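August 21, 2020
Lamp and desk things, Pesley order

Still not sold on the Pesley lamp. Diễm Tôn likes it for the desk set because it's small and the shade is frosted, so you don't stare into a bare bulb. Fine. But the catalog calls the base "heavy," and I'd like to see that in grams before I believe it. Chrome hides a lot.

The cord is my main gripe. It bunches up right under the base and I don't see where it's supposed to go on a real desk with a pen cup and a plant already on it. Pamley claims a clip will fix this. Their last clip let go in April, twice.

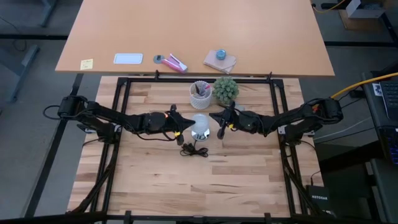
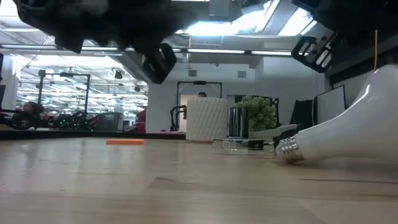
Bulbs next. Dogbe lists theirs at 700 lumens and Rukari says 655 for what looks to me like the same part in a different box. I don't trust either number until we put a meter on them. The big white globe is a separate question. Nice to look at, but the screw base is metal and it will mark a wood top if people keep laying it on its side. Put a cloth under it, please.

Diễm wants the fake succulent to stay. I said it collects dust. She said so does everything else in here. No decision.

To do:
- weigh the lamp, with and without cord
- ask Pesley about a shorter cord (they'll say no)
- meter both bulbs, 5 readings each, same socket
- oil on the tabletop — wait until the bulbs are put away
- find the invoice, I have 1,538 written down and can't tell if that includes shipping

Diễm has the meter until Monday.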